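January
By Ji-hoon Heo

Skakska is getting its repair evening back, and I couldn't be happier!

If you've moved here in the last couple of years you may not know what I'm on about. Once a month the old reading room on Do would fill up with people carrying lamps, toasters, trousers with the knee gone, and one or two things in carrier bags that I never did identify. You sat down with somebody who knew what they were doing, you had a cup of tea, and with luck you took the thing home in better shape than it came. Then the boiler packed up, the room was shut, and we all went back to keeping broken kettles in the cupboard under the stairs (mine has three).

Well, the room is open again. The new boiler went in before Christmas, the parish has signed off the wiring, and the first evening is set for the last week of this month, doors at half past six. It'll run until nine, though last orders for mending are at eight, so don't stroll in at ten to with a sewing machine under your arm. I have done this. I was told off.

The money is the bit I've been asked about most. The boiler and the fitting came to £3,759 all in. Of that, £3,384 was raised through the autumn raffle, the plant stall and the tin on the counter at Fladico, the hardware shop by the bridge, and the parish made up the rest. I went round to Fladico to say thank you and came out with a washing-up brush and two sorts of hook, so I think they're doing all right out of it too.

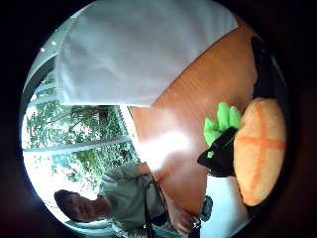

What's changed? Mostly the booking. In the old days you queued on the stairs and hoped, and by seven the stairs were so full you couldn't get past to the loo. This time there are slots of twenty minutes for anything with a plug, and you put your name down beforehand, either on the sheet in the library porch or by ringing the parish office in the mornings. Clothes and small wooden things are still turn up and wait. I did ask whether bikes would be included and the answer was a firm no, on account of the carpet.

There's also a proper sewing corner, which we never had before. Urnalex, the curtain and upholstery people out on the ring road, are handing over a whole load of thread and offcuts, and two of their staff have said they'll come along to the first evening and show anyone who fancies it how to turn up a hem. I will be at the front of that queue. I've been holding up one pair of trousers with a stapler since the summer, and my sister has stopped being polite about it.

It's free, by the way, same as it always was. You pay for parts if parts are needed, and there's a bowl for the tea. Children are welcome with a grown-up. The ramp at the side door is finished, so please use that way in if the front steps are a bother.

I dug out the old logbook while I was writing this, and it's a lovely thing to read through. Over 600 items were brought in while the evening was running and 551 of them went home mended, and somebody has written next to one entry, in very neat pencil, "clock fine, had been unplugged". My own radio is in there twice. It still works, though it only gets the one station and I've grown quite fond of the farming news.

If you can mend things yourself and would like to sit on the other side of the table, do get in touch with the parish office. They're especially short of people who are good with zips. You'd be shown the ropes on the first night, and you get your tea before the rest of us.

Recent items
Library porch roof: work to start in spring
Plant stall says thanks for all the pots
New times for the number four bus
Lost glove box now at the parish office
Bridge lights back on after a week of dark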